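Grovolon Studios opens its doors, and most of its drawers stay shut

In August the film music people finally let us in. Grovolon, the post-production house that has been promising a public open day ever since it took over the old Bachmann recording rooms, gave out 600 free tickets and says it could have given out twice that. I had one of them. I also had a press badge, which got me a bottle of water and a lanyard.

The pitch on the invitation was that visitors would learn "how a song finds its scene." I write about film songs for a living, and I have spent a fair part of the past two years on the phone with singers who say their songs were found scenes they never agreed to. So I went in with a question, and I'll say now that I came out with most of it.

The tour starts in the lobby, where there is a wall of posters and a video in which several directors say the word "emotion." Then you go upstairs in groups. Ours was led by Pei-shan Peng, a music editor who has worked in the building since before the sale. She was the best thing about the day. She played us a two-minute dialogue scene from Fonumano, the family drama that did well last winter, first with no music, then with the song the audience knows, then with three songs that had been tried and dropped. One of the dropped ones was clearly better. A woman near me said so out loud, and Peng laughed and said the director had thought so too, for a week.

Why was it dropped? "Rights," she said, and moved on to the next clip.

I asked whether she meant the price or the singer's consent. She said that was a question for the licensing floor. The licensing floor was not on the tour.

After that came the scoring room, which is smaller than it looks in the promotional material. Visitors were allowed to stand at the conductor's desk, and there was a long line for it. A string quartet played the main theme from Wenetti twice, once "as written" and once "as felt," and I could not have told you which was which if there hadn't been a card. The players were very good. They had been doing this every half hour since 10 in the morning and they still smiled at the children. 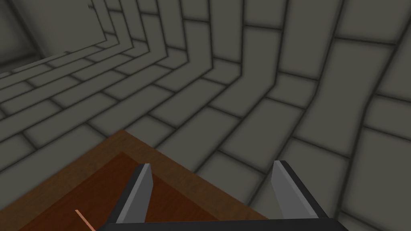 The afternoon talk was the part I had come for. Pascual Arancibia runs music acquisitions at Grovolon, and his subject was old songs in new films. He had a number ready: 1028 songs licensed for screen use by the company since it opened. Of those, he said, 544 were more than 20 years old. He offered this as proof that the company loves the classics. It could just as well be proof that old contracts are easier to work with, because so many of them were signed when a singer handed over everything in one line and went home with a flat fee. He didn't say that. He did say that "heritage is our favorite collaborator," and a few people wrote it down.

Then he showed the clip everybody was waiting for, the wedding scene from Wenetti, where a much-loved lullaby plays over a groom hiding in a bathroom with a stomach problem. The hall laughed. I laughed the first time I saw it, too. The scene is well cut and the actor is a gifted clown. But the late singer's daughter has said in interviews that her mother would have hated it, and I wanted to know if anyone had called the family before the shoot.

Questions were taken on paper slips. Mine was read out third, in a shortened form that left out the word "before." Arancibia answered that the studio has "a warm relationship" with the family. Somebody behind me asked, without a slip, whether the family would describe it that way. He said he couldn't speak for them – fair enough, though he had just done so.

To be fair to him, he stayed on afterward and talked to anyone who wanted to. I asked him again, in the corridor. He said that legally the only signature needed was the label's, and that if every heir had a veto no old song would ever reach a young audience. The second half of that is an argument worth having. I know teenagers who hum the lullaby now because of the bathroom scene. I'd be more convinced by it if the studio had ever tried the phone call and been turned down.

Some practical notes for anyone going next year. Get there early, as the upstairs groups fill up by noon. The café takes cards only. The gift shop sells a Fonumano soundtrack on vinyl, limited to 1000 copies, and the stack did not look limited when I passed it at closing time. Skip the mixing demonstration unless you can get a seat in the middle; from the sides you hear one speaker and the air conditioning. Don't skip Peng's session.

Grovolon says the licensing floor may be included in a future open day. I've asked to be told when.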